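4.2 What the notices leave out

Most work on newspaper death notices treats the printed text as a fair record of a life, or at least of what a family thought about it. We doubt this. Our sample holds 1,750 notices from the Plonwood weekly and its successor, and the more of them we read the less they looked like the free choice of the people who paid for them.

Length is the first problem. Satti's earlier study read the short notices as a sign of weak family ties. Yet the paper charged by the line after the first 18 lines, and its rate card went up twice in the period covered. A family with little money and a great deal to say would print the same short text as a family with little to say. Satti grants this in a footnote and then goes on as if he had not. We found no way to tell the two cases apart from the page alone.

The second problem is the form. From the third year on, funeral homes in Memon and Clirkoron gave families a printed sheet with blanks for birthplace, schooling, church, work and survivors, in that order. The notices follow the sheet closely. Where a notice says nothing about hobbies or temper, the sheet had no blank for them. It seems odd to us to count this as "a culture of restraint," the phrase used in the Padport survey, when the restraint may belong to a clerk who typed up a form. 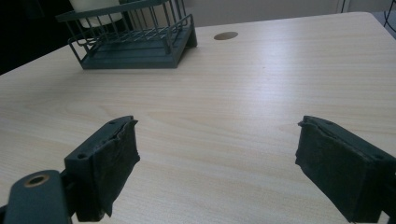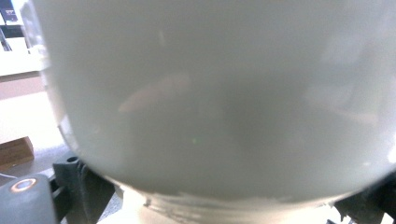

Figure 3. Wood-grain tabletop (first) and translucent container, close view (second).

We also spoke with 32 relatives of people named in the later notices. Their accounts should be handled with care. Many were recalling a few hours of work done in the worst week of their lives, and several could not say who had written the final text. One woman was sure that her brother wrote their father's notice; the brother was just as sure that she had. Both disliked the word "courageous" — neither knew how it got in.

Cause of death is a harder matter. It is missing from 70 percent of the sample, and the usual reading is shame. That may hold for some notices. But the sheet did not ask for it, and relatives who were asked in October mostly said the question had never come up. We would not build much on their answers, and we would build even less on the silence of the page.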